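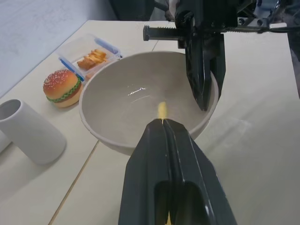
*Last changed: December*

# Keeping old game cartridges and magazines in good condition

I have 200 cartridges and a shelf of gaming magazines, most of them bought second hand. These are the methods I use at my kitchen table in the evening.

**Cleaning the contacts**

Do not blow into the cartridge. Put a little isopropyl alcohol on a cotton swab, wipe the contacts along their length and turn the swab when it becomes gray. Usually 2 swabs are enough for one game. Let it dry ten minutes before you put it in the console.

If the game still does not start, open the shell and clean the contacts again from both sides. Keep the screws in a small bowl, sorted by game. I lost one screw under the stove in this way – I mean, without the bowl.

**Stickers and price labels**

Warm the label with a hair dryer on the low setting, then lift one corner with a plastic card. Remaining glue goes away with a drop of cooking oil on a cloth. On paper boxes I never use oil, it makes a stain which stays forever.

**Magazines**

- Store them standing, with a board behind every few issues.
- Take out rusty staples slowly, with a flat knife.
- For a bad smell, close the magazine in a box with baking soda for one week. The soda must be in its own open dish and not touch the paper.

I keep mine in Skella boxes, the low model. The lid of the tall one bends when you stack them.

**Yellow plastic**

I tried peroxide cream on one controller and it came out with stripes. For now I leave the others yellow.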